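Dultent launches a quieter dryer for small grooming salons

I've been washing and drying dogs in Wekidley for long enough to have strong feelings about dryers, so I'm really pleased to say that our new one, the Pallel, goes on sale in May. It's a stand dryer for salons and mobile groomers, and it's the one I kept wishing someone would sell me!

The Pallel weighs 6 kilos, so I can lift it in and out of the van without asking for help. The hose is 154 cm long and reaches right round a big dog on the table (my old one stopped at the tail, which was no fun with a Newfoundland). There are two heat settings and a cool one, and the speed dial turns smoothly from nothing, so a nervous pup doesn't get a blast in the ear to start with.

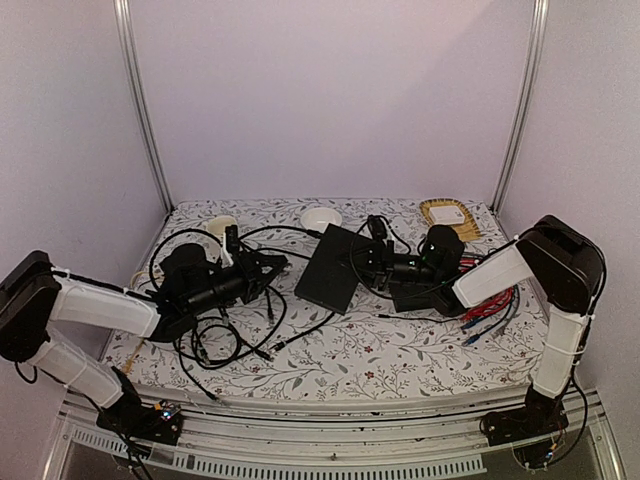 We're making 300 in the first batch. MacKinnon, the trade supplier, will have them on the shelf and online, and you can buy from us direct as well. The price is £737 including VAT, with a spare filter and both nozzles in the box. The wide nozzle is for fluffing up legs and the narrow one is for thick undercoat, though I use the narrow one for nearly everything.

Filters pop out and rinse under the tap. Let them dry fully before they go back in, please.

If you write for a grooming magazine or run a training school and you'd like one on loan, ring the Dultent office any time before 4pm and we'll get one out to you.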